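The Box from Votcombe

I bought the box in Votcombe, at one of those shops that sells birdseed by the scoop and also, for some reason, wedding hats. It was the last one and the lid didn't match. White bottom, tan lid. The woman at the till said they'd all come in like that from Jillitz and she'd given up arguing with the supplier, so did I want it or not? I wanted it.

My aunt had left me her sweets, you see. Well, she'd left my cousin the house and me the recipe, and the recipe made a batch so enormous (she used to supply the whole of Perka Street at Christmas) that I had nothing in the kitchen big enough to hold it. I'd tried cake tins. I'd tried the salad bowl with a plate on top, and the ants had been very pleased about that.

So I boiled up the sugar and the orange juice, burnt my thumb, poured it all out, broke it up the next morning and tipped it into the box. Then I cleared everything else off the white table, even the fruit bowl, as if somebody important was coming round. And then I couldn't get the lid on.
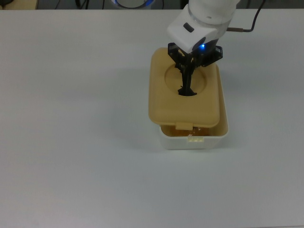
I pushed the front and the back came up. I pushed the back and it slid off to one side. There's a tab on the front that's supposed to catch on something, and I'm fairly sure it's meant to catch on something on a different box. I had a good lean on it. I tried talking to it, which had always worked for my aunt, although mostly with the boiler.

In the end I rang my cousin, for the first time since June.

"Is it a tan lid?" he said.

"How do you know that?"

"There's a white one here with a tan bottom. It's been in her pantry for years. I keep my screws in it and it won't shut."

We both went quiet. I could hear him opening a cupboard, and then the rattle of 94 screws, or however many he had, going into a saucepan.

"I could drive over," he said. "It's only 15 miles."

I said he could if he liked. I put the kettle on and ate a piece while I waited, and it was too sharp, just the way she made it, and then I had another one before I heard the car.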